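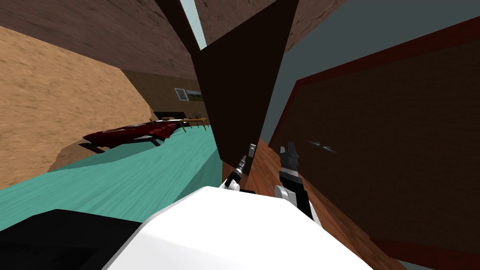 Jorport Harbor Logbooks: Transcribed Weather Entries

6 min read

Summary

This repository holds typed transcriptions of the weather entries in the Jorport harbor office logbooks. The office kept one running log for each watch, and the person on duty wrote down the wind, the state of the water, the barometer reading and anything worth passing on to the next watch. The logs fill 12 bound volumes. All of them have been scanned, and 4,000 pages have been typed up so far. Of those, 3,000 have been read against the scans by a second person.

The data is meant for people who study local weather, harbor history or old handwriting. It is also used by a few families who had someone on the office staff and want to read their entries.

Maintainer: Fereshteh Hashemi

What is in the folders

entries/ has one CSV file per volume. This is what most people want.

pages/ has one plain text file per page, with the line breaks kept as they are in the book.

notes/ has the transcribers' notes on hard words, damaged pages and gaps.

places/ has a short list of place names used in the logs, with the names on current maps beside them.

The scans are not in the repository. They are too large, and the binding on volume three means that some of them will be redone.

Columns

Each row in the CSV files is one log entry. There are six columns:

volume — the number on the spine.

page — the page number as written by the clerk. Where the clerk skipped or repeated a number, the mistake is kept and a letter is added (88, 88b).

time — the time of the entry on a 24-hour clock. "First light" and similar phrases are left as words.

wind — direction and strength, spelled as in the book. See the section on wind terms.

glass — the barometer reading in inches. Blank if none was written.

remarks — everything else in the entry, word for word.

Dates are not in a column of their own. The clerks wrote the date once at the top of a page and often forgot to change it after midnight. We tried filling dates in by script and got too many wrong. The date heading is in the page files, and you can join on volume and page if you need it. Check entries after midnight by hand.

Wind terms

The office did not use a fixed scale. Early clerks wrote things like "light," "fresh" and "blowing hard," and these do not mean the same thing from one clerk to the next. Later volumes use numbers for a while, then go back to words when a new clerk starts. Please don't convert the words to speeds and then publish the result as a measurement.

Two local terms come up often. An "Osach wind" is one that comes down the valley from the Osach hills, usually in the evening. A "Khan" is a short, hard squall off the point. The name may come from the Khan rocks, or the rocks may be named after the squall. The notes folder has the passages where clerks argue about it in the margins.

How the pages were typed

Transcribers worked from the scans and followed a short set of rules:

1. Type what is written, including misspellings.
2. Put a word in square brackets if you are unsure of it.
3. Use [illegible] for a word you can't read. One tag per word.
4. Mark crossed-out text with tildes before and after.
5. Leave out doodles, sums and ink tests unless they touch an entry.
6. Do not correct a barometer reading, even if it can't be right.

Rule 5 has caused some complaints. A few of the sums turned out to be fuel orders, which are of interest in their own right. They are being added to the notes as people find them.

A second reader then went through each page beside the scan. Where the two readers disagreed, the word stayed in brackets and both readings went in the notes. Pages that haven't had a second reading are listed in notes/unchecked.txt. Treat those as drafts. The most common errors on them are a 1 read as a 7 and "S.W." read as "S.E." in one clerk's handwriting.

Known problems

Volume three was rebound at some point and the inner margin is tight. The first letters of many lines on right-hand pages are lost. We have filled in a letter only where no other word would fit.

Volume seven has water damage along the bottom. The last entries on each page are often missing, which means the night watch is thin in that volume. Don't read this as a run of quiet nights.

The barometer was moved to another wall during volume five, and the readings shift a little afterward. A clerk noted the move but not the amount. We haven't adjusted anything.

The Urnik light is spelled five different ways. Search places/ first if you are looking for mentions of it.

Some entries give the names of crew members who were ill or hurt. These are old public records and the names have been left in. If you are a relative and would like to talk about an entry, write to the address at the foot of the page.

Using the data

You may copy, share and change the files for any purpose as long as you say where they came from. Please use this line or something close to it:

Jorport Harbor Logbooks, transcribed weather entries, maintained by Fereshteh Hashemi.

If you quote a single entry, give the volume and page as well. The page numbers are stable. Row numbers are not, and they will move when missed entries are added.

The CSV files are UTF-8 with a header row. Remarks often contain commas and quotation marks, so use a proper CSV reader and don't split on commas. Spreadsheet programs may turn some page numbers and wind notes into dates when the file is opened — import those columns as text.

Corrections

Corrections are welcome from anyone. Open an issue with the volume, the page, the text as it stands and the text as you think it should be. You don't need to send a patch. If you are working from the physical books in the reading room, say so, since some pencil marks don't show in the scans.

Fixes are gathered up and merged in batches. The next batch is planned for April and will include the place name list for the outer harbor, along with whatever second readings are finished by then.

Contact the maintainer | © Jorport Harbor Logbooks | Back to top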